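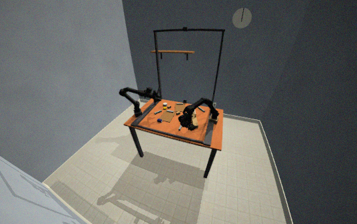
Clorkau will assign two-arm robot stations to part of its kit assembly work in Nallano beginning in March, the company said in a notice to employees. The change affects the day and evening crews in the small parts department, where 80 people now pick, sort and box components for repair kits. Planning for the stations has been carried out in a computer simulation, in which two black arms are mounted at opposite ends of a single table and small items lie scattered between them. Crew members have been asked to comment on the simulated layout before any equipment is placed on the floor.

Posted Dec 24, 2022

Under the plan, the stations will take over the repeated picking of loose parts onto flat work surfaces. Employees will continue to inspect finished kits, handle parts that the arms cannot grip reliably, and decide when a batch may be released. The department currently prepares kits from a list of 366 parts. The first phase will cover 200 of them, chosen by the department after a review of weights, shapes and packaging. Fragile parts and anything supplied in sealed bags will remain with the hand assembly benches. 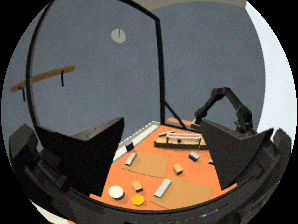

View from between the gripper fingers of one arm in the simulated station, with the second arm at work on the far side of the table.

Prys Mathias, operations manager for the Nallano site, said that no positions would be eliminated as a result of the first phase. Eight employees will move from hand picking to a new role titled station attendant. Attendants will load parts, clear stoppages, and record each case in which an arm has to be paused. The role carries a higher pay grade, and applications are open to all employees with one year of service in the department.

"The people who pick these parts every day know which ones roll, which ones stick together and which ones arrive bent," Mathias said. "We have asked them to sit with the planning team and go through the simulated runs. Several of the parts on the first list were taken off it on their advice."

The stations will be installed and maintained by Maddocks, which has serviced the packing line at the site for several years. Maddocks will also provide the initial training, consisting of classroom sessions followed by supervised shifts at the station. Employees who do not wish to become attendants may request a place on the inspection team, where the company expects to need more people once the stations are in use.

Work schedules will change as well. The early picking shift, which starts before the main day crew arrives, will be reduced to three mornings a week and staffed by request.

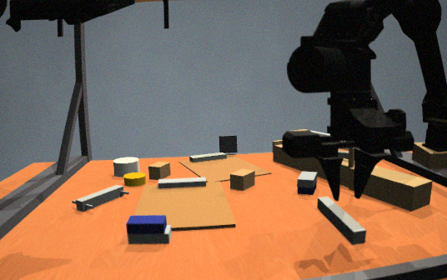
Employees now assigned to that shift will keep their current hours until the end of March and will then be offered day or evening places in order of seniority. The shift premium will be paid through the same date. Questions about individual schedules should be directed to the shift office.

Employee representatives at the site have requested that the pause records kept by attendants be used only to improve the stations and have no part in individual performance reviews. The company has agreed to this condition for the first phase and will put it in writing before training begins. A further request, for a second attendant on the evening crew, is still under discussion.

Clorkau's warehouse in Caten is not included in the plan. Kits sent there from Nallano will carry the same labels and will be checked on arrival under the existing procedure.

Applications for the attendant role may be submitted at the department office or through a supervisor.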